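Lorkness Household Wares Vocabulary, release 9

README and data card
Maintained by the Cirkside catalog group
Last revised 2023-12-29

Summary

Lorkness is a controlled vocabulary for small household goods sold or donated secondhand. It gives each kind of object one preferred term, a list of accepted variants, and a short scope note. The current release has 404 preferred terms in 19 groups. It covers kitchen, bath, laundry and desk items. Furniture, clothing and anything with a mains plug are out of scope.

Files

terms.csv - one row per preferred term
variants.csv - one row per variant, keyed to term_id
groups.csv - group names and parent codes
retired.csv - terms removed since the first release, with the replacement where one exists

All files are UTF-8 with a header row and comma separators. Fields containing a comma are quoted. Line endings are LF.

Fields in terms.csv

term_id: integer, never reused
label: preferred term, singular, lower case
group_code: two letters
scope_note: free text, may be empty
status: active or provisional

Provisional terms can change label between releases. Their term_id does not change.

Drying and draining items (group DR)

The Plelier list, from which this group was first built, used "drainer" for everything. Lorkness separates dish rack, cup stand, bottle tree and draining mat. A cup stand holds cups upside down on upright pegs. A tray at the base is common but not required. Cups are entered under their own term even when they arrive with the stand, and color goes in the item record, never in the label.

Cup stand with plastic cups:

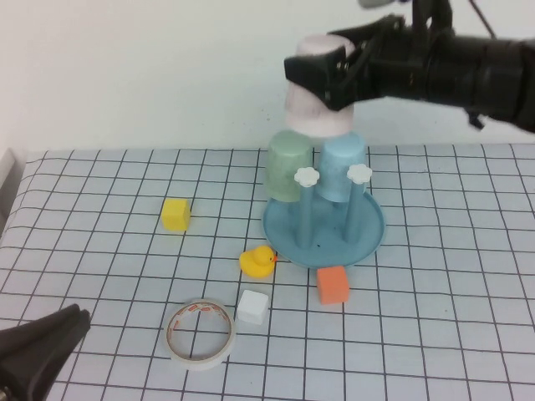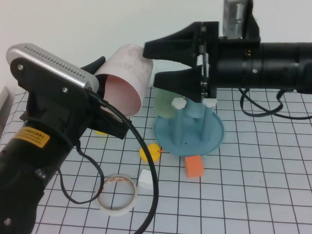
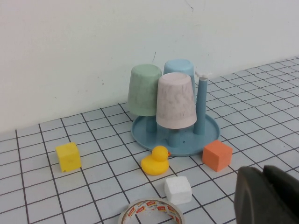
Mug tree is kept as a separate term. It has a single post with side arms, and the mugs hang by their handles. Earlier releases merged the two, and 139 variant rows had to be reassigned when they were split in November. Records coded before the split should be checked by hand - the old code does not say which type was meant.

Sources

Labels were drawn from the Plelier list and from intake sheets kept at the Berchtold store. Spelling was converted to American forms. Brand names used as common nouns were moved to variants.csv.

Known problems

Group BA (bath) has thin scope notes. "Caddy" appears as a variant under two terms and will match both. Plurals are not included, so run a stemmer or strip the final s before matching.

Changes

Term requests need a proposed label, a group code and one sentence of scope. Requests without a scope sentence are returned.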